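Acceptance

The contract with Tindberg called for demonstrations of a single task, wipe basin, to be recorded at the Deligiannis building in a room with a tiled floor and one sink. The operator had been on the project since November. She drove the arms from a chair in the next room with a headset on and a controller in each hand, and she had stopped thinking of the chair as the place where she was.

An episode ran as follows. Reset. Arms to home. Tone. Reach, contact, wipe, lift, return. Tone. The software, Clilero, then asked for a label: success, failure, discard. A success went into the training set. A failure went into a second folder, which the people at Tindberg said they wanted and had not yet opened. A discard was deleted at midnight.

The protocol was two pages long. Page one covered safety. Page two said that the operator should complete the task as a competent person would, at a natural speed, without unnecessary motion. The phrase "unnecessary motion" was not defined.

By noon she had recorded 27 episodes, all marked success. At 12:40 a message came through from review.

"Episodes 9 through 27 contain a pause before contact. Mean duration 2 seconds. Please advise."

She played back episode 9. The left hand came over the back of the basin and stopped. The fingers did not move. Then the hand went down and wiped. She played back 14 and 22, and the pause was there in both, at the same place and the same height. She had no memory of making it.

She wrote, "Checking for latency."

The latency log was clean. The joint logs were clean. The controller log showed that the command itself had stopped. For two seconds in each episode, her own hand in the next room had been still.

"Operator-side," she wrote. "Will correct."

"Is it deliberate?" review asked.

She considered this for longer than the question needed. The policy under training was called Lania. It had no opinions, but it had habits, and every one of them had come in through a chair like hers. An earlier operator had favored the right edge of any surface, and Lania favored the right edge. Another had tapped the counter twice before lifting off, and for a month Lania tapped twice before lifting off, in every kitchen and bathroom it was tested in, until someone traced the taps to a batch of 67 recordings and pulled them.

"No," she wrote.

She went back into the headset for the next episode. Reset. Arms to home. Tone.

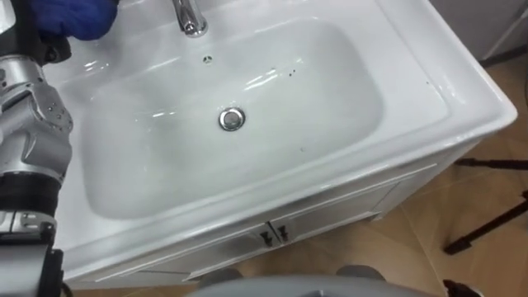

She brought the hand toward the point where the pause had been and tried to notice what she was doing. She was looking. A person who is going to wipe something looks at it first, finds the marks, and decides where to start. The cameras did not record her deciding. They recorded a hand that waited.

She went down without looking. The wipe was even and fast and missed the marks on the right. She lifted, returned, heard the tone, and marked it failure. She did three more that way. The times were good. All of them missed on the right, and she marked them the same as the first.

At the end of the hour she sent the numbers to review without a comment. The reply took some time.

"Understood. What do you propose?"

"Keep the pause," she wrote. "Add a field for it. Call it inspection. If the hand waits and then goes to the marks, the wait is part of the task. If it waits and goes nowhere in particular, it's a fault."

"We can't see what the operator is looking at."

"The head camera moves when I move. Line up its angle with the start of the wipe."

Another delay. She took the headset off and drank what was left of her coffee. From the chair she could hear the fans in the next room, which ran whether or not an episode was open.

"Field added," review wrote. "Label it from episode 9 forward. Resume recording at natural speed."

She relabeled the old ones first. In most of them the head camera tipped down and to the right during the wait, a few degrees, and the hand followed. In episode 14 it tipped the other way, toward the faucet, and the hand started there and had to come back. She marked that one fault. Then she put the headset on, set the arms to home, and waited for the tone.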